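Cold came in under the back door first. Hoi-yan put her foot against the gap and felt it on her ankle, a thin line of it, and thought, May. I was going to do that in May.

The list was still on the fridge. Her own handwriting, cheerful, spring handwriting. Gutters. Door strip. Bleed radiators. Call Dristton re: boiler.

She called Dristton. Hold music. A man came on and said the next slot was in 20 days, and was it an emergency?

"It's making a noise," she said.

"What kind of noise?"

She held the phone up to the boiler. It stopped making the noise.

Twenty days, then. She wrote it on the list.

Gutters were next, before the light went. The ladder was over at number 8, had been since summer, so she went and got it, dragged it home along Arau Street with one end scraping. Nobody on the sidewalk. Leaves everywhere, wet ones, the kind that stick to your shoe and come in the house with you. Up. One glove, couldn't find the other. The stuff in the gutter was black and soft and had a small tree growing in it. An actual tree, four leaves. She held it a minute. Put it in her coat pocket — stupid — and kept going.

By the downspout she found the crack. Long as her hand. Water had been going behind it all year, probably, down the wall, into the corner of the spare room where her mother kept saying there was a smell.

There was a smell.

Back in, boots off, kettle. She sat down at the table and did the sums on the back of the Mamden bill. New length of gutter. Brackets. Somebody to do the plaster. 400, if she did the outside herself and didnt fall off.

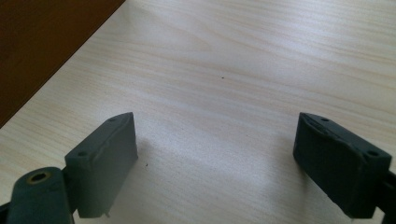
*The table.*

Her mother came in wearing two cardigans and looked at the numbers upside down.

"Your father used tape," she said.

"On the gutter?"

"On everything."

It was true. Hoi-yan had found it all over the house since he died. Tape round the pipe under the sink, tape on the attic hatch, silver tape along the window in the hall with the date on it in marker. He dated his tape. Some of it was 20 years old and still holding and she had not had the heart to peel any.

She went to look at the spare room again. Pulled the bed out. The paper had come away in the corner, a soft brown curl, and behind it, low down, a strip of silver.

She got on her knees with the flashlight. No date on this one. Just an arrow, pointing up, and the word *gutter*.

So he knew. He'd stood out there on the ladder, or in here on his knees, and he'd known, and written himself a note, and pushed the bed back agianst it.

She stayed down there a while. Knees hurting. Somewhere below the boiler started up with its noise, a sort of cough, then a long hum. 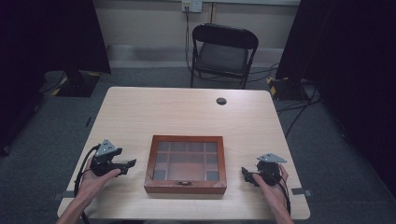
Did you ring the man, her mother wanted to know, calling it up the stairs, because it was doing it again and he should hear it now, while it was in the mood.

"I rang him!"

"And?"

"He's coming. Not yet."

A pause. Slippers on the stairs, one step, two, stopping. "Tu had a heater," her mother said. "A little one, with a fan. He'd lend it if you asked."

"I'll ask."

"Ask before it's dark."

Hoi-yan took the marker out of her pocket and the tree came with it, bent, soil all in the lining. She set it on the windowsill. It would want a pot. There were pots in the shed, if the shed door still opened, and that was on the list too.

She found the end of the tape with her thumbnail. Left it. Wrote *22 October 2021* next to the arrow, small, and went down to get her boots.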